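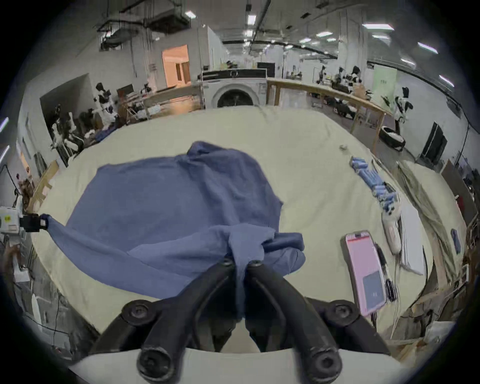
Folding and sorting | Words: Sum-yee Tsai | Updated in March

A padded table is the best place to fold clothes if you have the room for one. Cloth grips it slightly, so a shirt stays where you put it. On a bare worktop it slides about. An old blanket under a cotton sheet does the same job. Pull the sheet tight and tuck it under at the corners.

Clear a space 80 cm wide before you start. Phones, cables and chargers go to one side.

Shake each garment out once, hard, and lay it face down. Find two corners first, then smooth from the middle outwards with the flat of your hand. Thin cotton creases again if you drag it – lift and lower it instead.

Fold the sides in, then bring the hem up to the collar in 2 or 3 folds, depending on the depth of the drawer. Mine are the shallow Jullholm ones and need three.

Anything that has sat crumpled overnight should get a light spray of water and ten minutes flat.

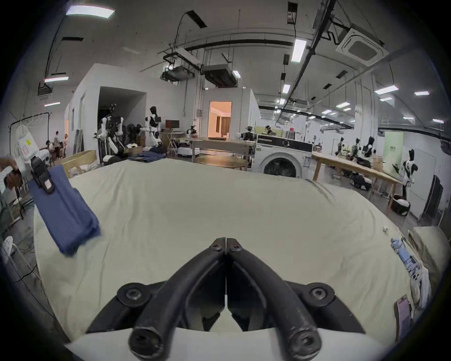

Riviere wrote in to say that a folded top should be held by the fold and never by the open edges, or the layers slip apart on the way to the cupboard. Heavy jumpers are the exception and want a hand underneath.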